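How does a robot learn to sort trash?

Quick question. You finish a soda. Which bin? Easy, right – you didn't even think. Now try explaining it to somebody who has never seen a soda in their life. That's a robot.

At a lab called Sowa, a team led by Remigiusz Sikora wanted to find out how many times you have to show a robot something before it gets it. Ten times? A thousand? So they set up a sorting game. Bottles, cans, cups. Bins with word cards. Two robot arms, each with a gripper, sort of like a hand with only two fingers.

First part of the method: copying. A person steers the arm through the whole job. Reach, pinch, lift, move, let go. The computer saves all of it, what the camera saw and how the arm moved. One go like that is called a demonstration. The team recorded 884 of them. Took till April. Lots of snacks.

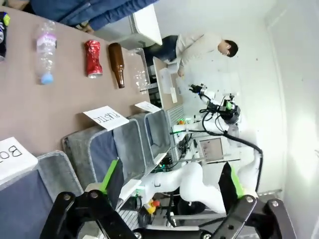 Second part: practice on the computer. The program looks at a picture from a demonstration and guesses the next move. Wrong guess? It changes itself a tiny bit and guesses again. And again. And agian. This is called training, and it can run all night while everyone is home in bed.

Third part is the test. Nobody steers now. The robot gets 200 tries and somebody keeps score.

So what happened?

With only 61 demonstrations to learn from, the robot was pretty bad. It pinched the air next to things. It let go too early. With all 884 it got most of the tries right. More examples helped a lot, no surprise there.

But here's the weird bit. See-through stuff stayed hard! A clear cup shows you whatever is behind it, so to a camera it can look like more table. Colored cans were way easier. Crushed ones were OK too, once the robot had practiced on lots of different dents.

Next the team wants to try around 2000 demonstrations, with more see-through things in the mix, and see if the score for those goes up. Maybe it wont. Then they'll need another idea – thats research.

Try it at home: close your eyes and have a friend steer your hand to pick up a cup. Do it five times. Now do it alone. How close did you get?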